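Jindeck on returns, small parts and the cost of a wrong count

January 27, 2022

Jindeck sells replacement hardware for window blinds: brackets, cord locks, end caps, tilt gears. The company's operations manager agreed to talk about stock accuracy on condition that the conversation stay on methods and leave out sales numbers.

The first subject was the annual count. Jindeck gave it up two years ago. "A yearly count tells you how wrong you were for a year," the manager said. "You correct the number and you learn very little about the cause." The warehouse now uses cycle counting. Fast-moving parts are checked every 14 days, the rest once a quarter.

Parts are classed by how often they are picked. Price plays a small role. A cord lock sells for less than a cup of coffee, but a missing one holds up an order that may contain a dozen other items, and the shipping cost of sending it later exceeds the margin on the whole order.
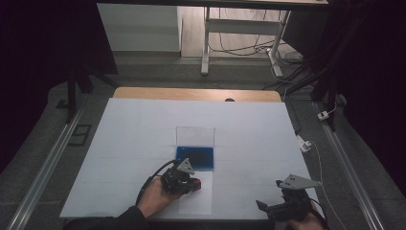
The manager put most count errors down to units of measure. End caps arrive from the supplier, Hellwig, in bags of five and are sold in pairs. For a long time the receiving screen accepted either bags or pieces, with the unit shown in small gray type beside the field. "Someone would key in a 2 meaning two bags. The system read two pieces. On paper we were then eight short, and we would reorder parts we already had."

The fix was to remove the choice. Receiving is now entered in pieces only, and the label printed at the dock carries the piece quantity. Uviseo, which supplies the inventory software, made the change as a configuration setting.

Returns were harder. A returned bracket set may be complete, or it may lack its screws. Jindeck used to put unopened and opened sets back in the same bin after a quick look. Opened sets now go to a separate location that is not available for picking until they have been checked against the parts list - a step that adds roughly a day.

Asked whether barcode scanning had settled the matter, the manager was cautious. "Scanning confirms you are holding the right bag. It says nothing about what is inside it."

Bin layout came up last. Left-hand and right-hand end caps were once stored side by side, in keeping with the catalog order. They are now kept in different aisles. Pickers walk farther, and the manager considers that acceptable.

The next change planned is a move to weighing the smallest parts, using a bench scale from Jurkateo. Sample weights are being recorded in January.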